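Vuststead Public Library: Device Lending and Wi-Fi Access
Frequently Asked Questions

Eligibility

Who can borrow a phone or hotspot?
Any adult holding a current Vuststead or Imell library card may borrow one device at a time. Cards with outstanding charges over $5 are blocked from device loans until the balance is paid. Teen cards can be used for hotspots only.

How long is the loan period?
Nineteen days. Loans are renewed once if no hold has been placed. Renewals are processed at midnight on the due date and do not need to be requested.

Can I place a hold from home?
Yes. Search the catalogue for "lending phone" or "lending hotspot" and select a pickup branch. Holds remain on the shelf until closing time on the fifth day after notification.

Data and service

How much data is included?
Each hotspot carries 90 GB per loan. Once the allowance is used, the connection drops to a reduced speed suitable for email and text pages. Video calls will not be reliable at that speed.

Does the service work outside town?
Coverage follows the highway corridor between Vuststead and Imell. Reception on the Guerra side of the ridge is poor, and there is no service at the Flukalach campground. The library cannot refund holds or extend loans for lack of signal.

Can I put my own SIM in a library phone?
No. The SIM tray is locked to the lending plan. Opening it disables the phone until it has been reset by branch staff.

Phones and cases

Do I have to keep the phone in its case?
A case may be removed for cleaning. It must be back on the phone when the device is returned, or the item is checked in as incomplete.

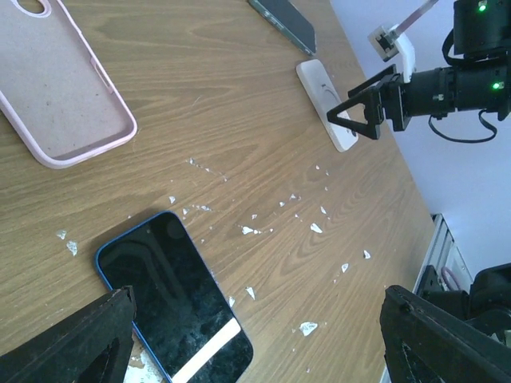
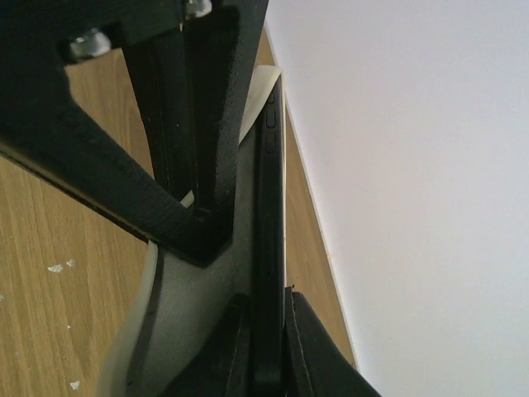
May I use a different case?
Yes, provided it does not cover the barcode label. Adhesive grips, rings and stickers are not permitted on the phone itself.

How should a silicone case be cleaned?
Wash it in lukewarm water with a drop of dish soap, rinse and air dry. Do not use bleach, acetone or a dishwasher. Surface discolouration is treated as normal wear and is not charged.

Returns and charges

Where do I return a device?
At the service desk of either branch, during open hours. Devices left in the book drop are charged a $19 handling fee, whether or not they are damaged.

What happens to my data?
All phones are erased at check-in. Photos, contacts and messages cannot be recovered after that point. Sign out of personal accounts before returning the phone, as an active account lock will keep the loan open on your card.

What if the device is lost?
Report the loss by telephone so the line can be suspended. The replacement charge is $1,040 for a phone with its case, cable and charger. Partial charges for missing accessories are listed on the loan agreement.

Are late fees charged?
No daily fee applies. Service is suspended on the second day past the due date and the item is billed as lost after two weeks. The bill is cancelled if the complete kit is returned in working order.

Can the library repair my own phone?
No. Staff can help with settings and account recovery at the Monday drop-in, but do not open or repair personal devices.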